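## 3.2 Household lighters and small gas torches in home kitchens
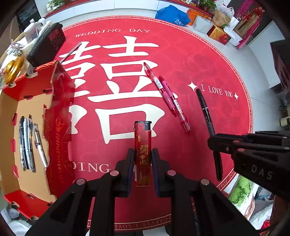
**Figure 5.** Disposable lighter with a black cap, held upright in a gripper.

Home cooks who brown sugar, toast meringue or sear fish at the table need a flame from somewhere. In the Whitfield survey we asked 2000 households what they used. Of these, 1284 returned a complete form, and only complete forms are used in this section. The Damside households were asked the same questions by mail and are treated separately in Section 4.

Respondents fell into two groups. The first owned a refillable butane torch with its own igniter. The second owned a torch head without one and lit it with a match or a pocket lighter. The Pledodier head belongs to this second type. It screws onto a standard gas can and has a brass collar, a fixed nozzle and no trigger. The Skullero is a self-lighting model with a lock on the trigger.

We expected owners of self-lighting torches to use them more often, and for desserts they did. For meat the difference was small. Several people wrote in the margin that they had stopped using the built-in igniter once it became unreliable and had gone back to a lighter kept in the kitchen drawer. The form had no box for this, so these answers are counted under the type of torch owned.

Refilling was the most common complaint. Owners of small torches said the tank ran out partway through a batch of custards, and many did not know that trapped air has to be let out before new gas goes in. Instructions were often lost. Storage came next. Most kept the torch in a cupboard near the stove, which the makers of both models advise against.

Questions about flavor gave less useful answers. Some cooks reported a taste of gas on food, mainly when the flame was held close and had not been set to full blue before use. We did not test this at home, and the kitchen trials in Section 5 used only sugar crusts on chilled custard. Whether the same holds for fish or cheese was left open, as the form did not ask people to name the dish.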